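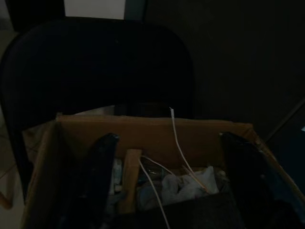 Kimie Sakai

Ticket 202: Asport stories published under the Nirnthorpe district desk
Opened: Jun 11, 2025
Component: Karno (newsroom CMS), desk routing
Priority: High
Status: Resolved, one follow-up open

Reported problem

The Asport correspondent filed a report on the town's founding day parade and school debate. It went live on the Nirnthorpe district page with a Nirnthorpe dateline. The byline was correct. The Asport page showed nothing new. Two readers wrote in to say the parade had been placed in the wrong town, and the parade organizers called the front desk with the same complaint.

The night editor changed the desk by hand and republished. The story appeared on the Asport page for a few minutes, then went back to Nirnthorpe.

Expected: a story filed from an Asport account carries the Asport dateline and lands on the Asport page.
Actual: the story carries the Nirnthorpe dateline and lands on the Nirnthorpe page. Manual correction does not hold.

Log

Step 1. Checked the correspondent's account. Home desk is set to Asport. Role is correspondent, same as the other district accounts. No change to the account since it was created. Account ruled out.

Step 2. Filed a test story from a staging account with home desk Asport. Saved as draft: desk shows Asport. Sent to the editor queue: desk shows Asport. Published: desk shows Nirnthorpe. The value is changed at publish and at no earlier stage.

Step 3. Repeated step 2 with the location field left blank. Published with desk Asport and the correct dateline. Repeated with the location field set to "Asport town square." Published with desk Nirnthorpe. The fault depends on the location field.

Step 4. Read the publish job. If a location is present, Karno sends it to the Sadeghi place lookup and takes back a district code. The district code then overrides the desk on the story. If no location is present, the lookup is skipped and the desk is left alone.

Step 5. Sent "Asport town square" to the lookup directly. It returned the district code for Nirnthorpe. Sent the names of three Asport schools and the bus station. Same code each time.

Step 6. Compared the lookup's place file with ours. Until April, Asport was listed as a town inside the Nirnthorpe district, and one code covered both. In April it was given its own code. Our copy of the place file is older than that. The refresh job is enabled but has been exiting early on a bad header row, and it reports success when it does so. No alert was raised.

Step 7. Looked into why the manual fix did not hold. The nightly reindex calls the same publish job on any story edited that day, so the lookup runs again and overwrites the editor's choice. The short delay the night editor saw was the queue.

Step 8. Pulled the archive. There are 831 Asport stories filed since the code change. Of these, 793 have a location set and were routed to Nirnthorpe. The rest had a blank location and are correct. Most of the affected stories are routine items (council notices, school results, road closures), which may account for the low number of complaints before the parade report.

Cause

Stale place file, combined with a publish rule that lets the lookup override the desk chosen by a person.

Fix applied

a. Corrected the header row and reloaded the place file on staging. Test story from step 3 now publishes under Asport.

b. Reloaded the place file in production. Confirmed with one live item, a library hours notice, with the location set. Desk and dateline correct on the site, in the app and in the email digest.

c. Changed the publish rule. The lookup now fills in the desk only if the desk is empty. If the desk and the returned code disagree, the story publishes under the desk and a warning goes to the editor queue.

d. Changed the refresh job to fail on a bad header row and send an alert.

e. Ran a batch correction on the affected stories. Web addresses were left as they were to avoid breaking shared links, so older items will still show the Nirnthorpe path. The page heading and dateline are right.

Side effect of the batch

The batch sent repeat push alerts for 21 stories that had been flagged as breaking at the time of filing. Push was paused as soon as the first reader message came in. The job now runs with alerts off by default. A short note to readers was posted on the Asport page.

Print

The weekly print pages take their desk from the same field. The Asport founding day report had already been placed by hand on the correct page, but the dateline in the page file still read Nirnthorpe. Production corrected it before the plates were made. Earlier issues were not checked under this ticket.

Checked after fix

Nightly reindex ran with no desk changes on Asport stories.
Editor queue shows four mismatch warnings, all for sports reports where an Asport team played away. Desk is correct in each. Editors can dismiss these.
Search for "Asport" in the district filter returns the full set.

Open

The sports mismatch warning will come up every time a team plays away. Requested a setting to mute it by section. Moved to a separate ticket, assigned to the Karno queue.

Correspondents do not need to refile anything. Please go back to filling in the location field; some had been told to leave it blank while this was being looked at.

K.S.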